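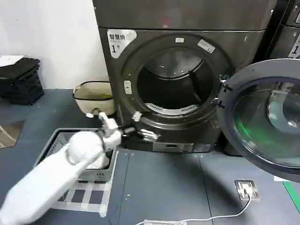 What I learned from the second half of the laundry task

I promised in my last post to write more about the dryer work, and then June came and I did not write anything. Now the numbers are ready and the paper draft is with my supervisor, so I have some evenings again.

For readers who are new: I am a doctoral student, and my group in Serncombe studies how a robot can learn household tasks from demonstrations. A person guides the arm, we record the joint positions and the camera pictures, and a network learns to produce the next short piece of movement from what it sees. My part is the laundry. More exactly, my part is taking white cloths from a basket and putting them into a dryer drum, so that all the cloth is inside and the door could be closed without catching anything.

The last words are the important ones. When I began, I measured success by asking if the cloth was in the drum. The policy reached a very good score by this measure after a short time, and I was proud for perhaps two days. Then Josefina Valdebenito, who sits at the desk opposite mine and works on contact sensing, came to look and tried to shut the door by hand. A corner of cloth was hanging over the lower lip. She pushed it in, we ran the robot again, and a corner was hanging over the lip again. She said my robot was delivering laundry like a postman who leaves half of the parcel outside the letter box. I changed the measure on the same afternoon.

With the new measure, the score fell to less than half of what it was. This is the story of how I got some of it back.

The problem with the lip

A cloth held at one point hangs down. This is obvious to everybody who has ever held a towel, but my network had no opinion about it. The gripper goes into the drum, it opens, and the part of the cloth near the fingers falls inside. The rest may be behind the fingers, below them, or still trailing out of the opening. The demonstrations did contain the solution. When I demonstrate, I put the cloth in, I look, and if something is hanging out I go back and push it with closed fingers. I had never thought of this as a separate skill, it was just the end of the movement.

In the recorded data, however, this end was present in only a part of the demonstrations, because often the cloth went in well at the first try. And where it was present, it always looked a little different. Sometimes I pushed from the left, sometimes I picked up the corner again and lifted it over. The network learned something like the average of all this: after releasing, it moved back a small distance, waited, moved forward a small distance, and went home. It looked very thoughtful and it did nothing.

First attempt: more data

My first idea was simply to collect more. I had 100 demonstrations and I made it 200. This took most of two weeks, and I do not recommend doing it alone, as the shoulder begins to complain. The result improved a little, but much less than I had hoped. The hesitating movement after release was still there. It was now a smoother hesitation.

I think this is worth writing down, because in papers one often sees a nice curve that goes up with the number of demonstrations, and one begins to believe in the curve. My new demonstrations had the same weakness as the old ones. Good first placements gave me many examples of going home and few examples of correcting.

Second attempt: start from the mistake

The method that helped is not my invention, and people who work on driving and on walking robots have used the idea for a long time in different forms. I started the demonstration in the bad situation. I put the cloth by hand so that a part of it was hanging over the lower lip, I put the arm near the opening, and I recorded only the correction. Each recording is short, so one can make many in a morning. I made 80 of them.

I was careful about three things here, and I will say them in the order in which I got them wrong.

The first time, I always placed the cloth in the same manner, with one neat corner out in the middle. The network learned to push in the middle. When the cloth was out on the left, it pushed in the middle with great confidence. So I threw these recordings away and began again, this time dropping the cloth from some height and accepting whatever came.

The next mistake was in my own behaviour. I was still using both ways of correcting, the pushing and the lifting, depending on my mood. I decided on a rule: if more than a hand's width is outside, lift; otherwise push. It is a stupid rule and a different one would probably do as well. But with a rule, similar pictures lead to similar movements, and the network does not need to guess what mood I was in.

The third was the mixing. If I trained with short and long recordings together, drawn evenly by time step, the corrections nearly disappeared, as they are so short. I drew half of each batch from the corrections. Then the robot became too eager and began to correct cloths that were already fine. It poked into the drum at nothing, sometimes several times. With a quarter of each batch the behaviour was reasonable. I have not searched for a better value and I say so in the draft.

What came out

I tested each version on the same set of starting positions for the basket and with the cloths dropped in fresh each time. I am not going to put the table in the blog before the reviewers have seen it. In words: the version with corrections closed most of the distance between the old measure and the new one. The version with double the normal demonstrations and no corrections did not. The corrections cost me much less time to record, which for me is the most useful sentence in the whole work.

The failures that remain are of another kind. The most common is now at the basket. The fingers take two cloths together, one properly and one by the edge, and the second falls somewhere on the way. No amount of correcting at the drum will repair this, the cloth is already on the floor. The robot goes on as if everything is well. I had to laugh the first time, but it is a serious point, since the policy has no memory of how many cloths it was carrying and its camera has already moved on.

There is also a failure with the door. The door stands open to the right, and the glass is curved and very shiny. When the light in the room changes, the reflections in it change too. On a Friday I ran the evaluation late in the afternoon and the success went down visibly compared with the morning. I suspected the reflections at once. I hung a matt sheet over the glass and repeated a few trials, and the result was better, but a few trials are a few trials, and I did not repeat the morning in the same way. So I have a suspicion and no result. In the draft it is one sentence.

Something about the comparison

A reader wrote to me after the last post and asked why I do not simply programme the correction. Detect the cloth on the lip, move there, push. I took the question seriously, because I also like simple things, and I spent four days on it. I wrote a small detector which marks the pixels of white cloth in front of the lip, and a fixed pushing movement.

It works when one corner is out, and it is quicker than the learned one. It works badly when the cloth is lying across the lip in a long fold, because one push moves a part inside and pulls another part out. A learned policy sees this and continues at the new place. My fixed push returned to the beginning and made the same push again, and I watched it exchange the left half for the right half many times. Also the white grille at the lower lip has nearly the same colour as the cloth, which my detector did not enjoy. Somebody with more patience could surely write a better one. I include it in the comparison with a clear note about how much time I gave it.

What I would do differently

I would define the success measure by what the next person needs to do. In our case somebody wants to close the door. If I had tried to close it in the first week, I would have saved a good part of the spring.

I would also keep the bad recordings. In the beginning I deleted every demonstration where I was clumsy, as I wanted the data to be beautiful. A clumsy placement followed by a good correction was exactly what I needed later, and I had to make it again by hand.

And I would write down the mixing values from the first day in one file. I had them in three places, and one of the plots in the draft had to be made again because I did not know which training it belonged to.

Next steps

My colleagues at Wernwood have a different arm and a dryer with a smaller opening, and they have agreed to try the same recipe with their own recordings. I am curious if the quarter in the batch will be right for them as well. I would guess that it will not.

For me, the basket is next. I want to record corrections for the double grasp, where the person notices the second cloth, goes back over the basket, and lets one fall. Josefina thinks the camera alone will not be enough and that I should use the force at the fingers. She has offered her sensor, and I will try it without first and then probably with.

If you work on something similar and have a good way to choose how often the corrections should be drawn, please write to me or leave a comment. I answer slowly but I do answer.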